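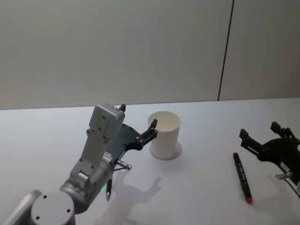 Re: [lovel-arms] grip drift on paper cups

On the Ostodley list someone wrote:

> The left arm closes fine on the marker but crushes paper cups near
> the base. Is this force calibration, or should I be moving the
> grasp point? Fingers are stock, controller is the Dosa board.

Move the grasp point first. A paper cup is stiffest at the rolled rim and weakest halfway down the wall. I bring the upper finger in just under the rim and close at 7 percent of rated current. The Dosa default is 4 times too high for anything hollow.

Calibration matters too, but check the zero before you touch the gains. Mine had shifted by 109 encoder counts after I refitted the mounting plate, and the software took that as finger travel. Home the gripper open, power cycle, home again. If the two readings differ by more than 3 counts, look for play in the plate screws.

For two-arm work, keep separate force profiles. I copied left to right in December and lost an evening to it - the right gripper has a different cable run and needs slightly more current to start moving.

The Zepeda script logs current against finger position. Post a trace of one failed grasp and one good one, same cup type, with the approach speed noted. Without the speed the traces are hard to compare.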